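Search this notebook
Enter keyword

Fendville Workshop Notebook
Bench 7 - sorting materials
January 2018

The materials for the Dadham sorting exercise were set out on the white table this session. The blocks are plain cubes in green and pink, and the pink tray serves as the common container. One push-button switch from the panel stock was added as an odd item.
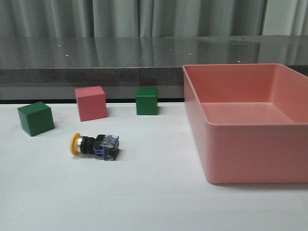

The tray is to remain at the right-hand side for all layouts. Blocks may be turned at any angle, provided that they do not touch one another. The switch should be returned to the panel stock at close of work - it is on loan under slip 294.

The tray is to be kept free of loose labels and dust. 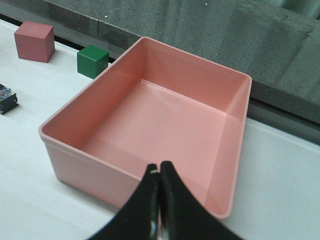
Pink tray, interior empty.

The tray is deep enough for the cubes, and its smooth walls are easily wiped down. A second tray of the same pattern has been requested from Wubshet. The gray-green curtain behind the stone ledge is to be kept drawn in accordance with the room notes of July.

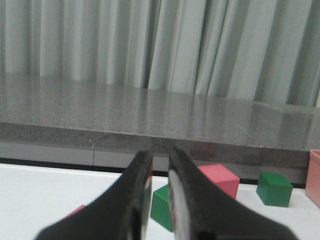
Blocks and pink container on the white table, curtain behind.

Outstanding: label the storage box for the cubes; confirm the shelf number with Leseo.

Recent entries
Panel stock - switches and lamps
Wubshet order, 2 trays
Table surface cleaning

Last updated: entry 26, revision 2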